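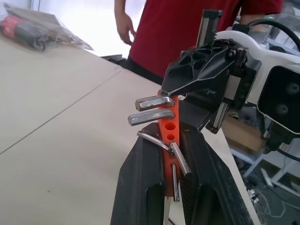 Two-arm kit from Skadberg now open for trial bookings

The Skadberg two-arm handling kit has reached our workshop in Drarudville, and members can book time on it from April. We have had it long enough to form a first opinion, so this item covers what you get, what it does well, and what we would want changed before buying a second one.

The kit is sold for small shops that pass parts and hand tools from one station to another. You get two arms, two parallel-finger grippers, a wrist camera for each arm, a controller, and a license for the Ovunent teaching software. A table is not included. Ours is bolted down at standard bench height, and the arms reach most of the surface between them. There is a strip along the far side that neither arm gets to comfortably, so plan your layout before you drill.

Most of our testing has been on the handover task, where one arm holds an object and the other takes hold of it. We picked a hex key holder for a lot of this work. It is narrow, the keys stick out at odd angles, and there are few good places to grab it. The best results came from having one gripper hold low on the bar and the other come in at the top end, clear of the long keys. Grips across the middle were less dependable. The fingers tended to land on a key instead of the plastic, and the holder would turn in the grip when the arm moved.

We ran 300 handovers with mixed objects over the test period. The kit completed 82 percent of them with no help from the operator. Most of the failures were poor first grips, where the gripper closed on an edge and the part slid. Only a few were drops during the handover itself. The wrist cameras give a good close view of the fingers, and we used that view more than any other when working out what went wrong. Shiny steel parts still give the software trouble under our overhead lights. Turning off one row of lights helped.

Teaching a new task is simple enough. You guide the arms through the motion, save it, and repeat it with the object in slightly different positions. Ovunent suggests 50 repeats for a task like this one. We got usable results with fewer on plain blocks, but the hex key holder needed the full set. Set aside most of an afternoon for your first task. The second will go faster.

A few complaints. The cables are too long and there is no proper way to route them, so we ended up buying our own clips and sleeves. The manual covers installation well and then says very little about finger wear. The software saves each session in its own folder with no option to rename it, and finding last week's work means opening folders until you hit the right one. Skadberg told us a fix for the folder names is planned – they did not give a date.

Support has been good so far. We had one question about gripper force settings and got a clear answer the same day. The default force is set high. Turn it down before you try anything made of thin plastic.

The trial package costs 3000 for a month and includes the full kit, setup on your own table, and one training session for two operators. The price comes off the total if you go on to buy. Shipping to and from your site is extra. Members who only want to try it can use ours in Drarudville at no charge, in half-day slots, mornings from 8:30 or afternoons from 1:00. Bring your own parts. Please keep them small enough to hold in one hand, and leave anything sharp or oily at home.

We also looked at the Yao kit, which does a similar job and comes with suction cups as well as fingers. It is better for flat items such as boxes and trays. For hand tools and other uneven shapes we preferred the Skadberg fingers, and the teaching software was easier to pick up. If your work is mostly cartons, ask us for our notes on the Yao before you decide.

To book a slot, reply to this newsletter with the parts you want to try and whether mornings or afternoons suit you. April slots are given out in the order we receive requests.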